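The Waiting Hand
a short story

Posted 07/05/2019

One

The robot waited in the night, and in the morning it was in the log.

I had left the evaluation running on the second floor of Revbridge, and when I came back with my coat still on, the screen said that all runs were finished and no run was good. I played the first one. The left hand went down to the keyboard and stopped at the correct place. The right hand started to follow. Then it stayed in the air, a little above the table, and trembled like a person who has forgotten a word.

I knew this feeling very well. It was my third winter in Stultau and I still stood in the bakery with my mouth open.

My part of the project was not the robot. Another team had the robot, and the learning was done by people in Trudville whom I knew only by their voices. I wrote the program that comes between. It was called Nieminen. It took the recordings of the left gripper and the right gripper, put them on one clock, found the square tags, calculated where each hand was in the room, and gave out a clean file. If the file was not clean, it had to say so. Of 1252 recordings it had said so very few times, and I was proud of this.

At ten we had the call. The voice from Trudville was kind, and this made it worse.

"The policy has learned to wait," said the voice. "It must have learned it from someone."

"From the operators?" I asked.

"Or from your files."

Two

I want to explain how a file can teach a person's hand to wait when the person did not wait.

Each gripper has its own camera and the camera has its own clock. The clocks do not agree. They never agree, and it is the first thing you learn in this work. So at the start of each recording the operator shows both grippers the same thing, and Nieminen looks for the moment when both of them saw it. It subtracts one time from the other. After this there is only one clock, and left and right belong to the same body again.

I opened the part of the code that makes the subtraction. I had written it in September of my first year and I remembered the evening. It was raining on the roof windows and I was happy, because the two curves on my screen had come together like a zipper. There was a test for it. The test was green. I read it four times and it was still green, and then I read what it was testing.

It tested that the difference between the clocks was small. It did not test in which direction.

When the left camera was started first, everything was correct. When the right camera was started first, the number became negative, and one line further I had taken the absolute value of it. I cannot say why. I think I wanted a number that looked nice in the report. So the right hand, which needed to be moved back in time, was moved forward, and arrived late at every place where it had been on time.

I wrote a small script to count them. It needed nearly the whole afternoon to run. I drank tea and I looked at the parking lot, where a man was trying to put a long carpet in a short car.

278 recordings.

Three

There are two ways to tell such a thing. You can write it in the ticket, with the number of the line, and use the passive voice. "The sign of the offset was not preserved." In my language we also have this passive, and we are very good at it.

I wrote the ticket in this way. Then I deleted it and called Trudville.

"It is my line," I said. "I took away the sign."

For some seconds I heard only typing.

"Can the files be repaired?"

"Yes. The raw recordings are all kept. I must only run them again."

"Then run them again," said the voice. "And please look at one new recording with your own eyes, from the start to the end. Not the report. The pictures."

It was a fair thing to ask. For two years I had looked at hands only as curves. I had a color for left and a color for right. I knew how fast they turned and how far they were open, and I could not have told you what was standing on the table.

The fix was one line shorter than the mistake. I added a test with the right camera first, a test with the left camera first, and a test where both start together, although this last case does not exist in life. I gave the new version its number and went downstairs.

Four

The operators' room was on the ground floor, with a brick wall and a smell of coffee. I had passed the door each morning. I asked if I could sit, and the operator pointed with a chin, both hands being occupied.

"Which one do you start first?" I asked.

"The camera? The one which is nearer."

"And is it left or right?"

"It depends on where I have put them down before." The operator looked at me. "Is it important?"

"No," I said. "It must not be important. This is my job."

The task was the keyboard, the same one the robot had waited over. I had read the word "keyboard" in the name of hundreds of files. I had not known that there would be cables on top of it, a whole knot of them, or that somebody had put a bottle and a cup at the back of the desk. In my files there was no cup. There was a plane called table, at a height of zero.

I made myself small near the door and watched. The operator did not look at the hands at all. The eyes were already at the next place, and the hands came after, the left one and the right one, not together but also not apart. I thought that it was a strange thing to ask of a subtraction, that it should keep this.

When the recording was done I went up and opened the pictures one after another, as I had promised. I did not open the curves. I kept two of them on my screen for the rest of the evening, one from the gripper and one from over the shoulders. 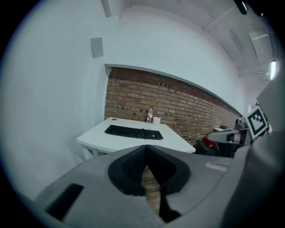
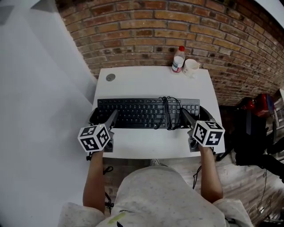
Five

The repair ran for two nights. I went home for the first one and stayed for the second, which was not necessary.

Trudville trained again and sent the new policy on a Friday with a message of one word, which was "Try." The robot team let me press the key. The left hand went down. The right hand followed, and at the place where it always stopped, I stopped breathing, and it went on. It did not go very well. It came to the keyboard too far to the side, pushed it a little and closed on air. The robot team was not impressed and began to speak about friction.

But it had come at the right time. I asked them to play it again.

In the evening I wrote the ticket a second time. I put in the number of the line, the number of the recordings, and the word "I." Under it I wrote that the report from Nieminen would now show the offset with its sign, also when the sign is minus, and that nobody should be worried by this.

Then I took my coat and went to the bakery before it closed. There was a long line. I practiced the sentence in my head, and when it was my turn I said it too early, while the woman was still giving change to the man in front of me. She held up one finger, finished with the coins, and asked me to say it again.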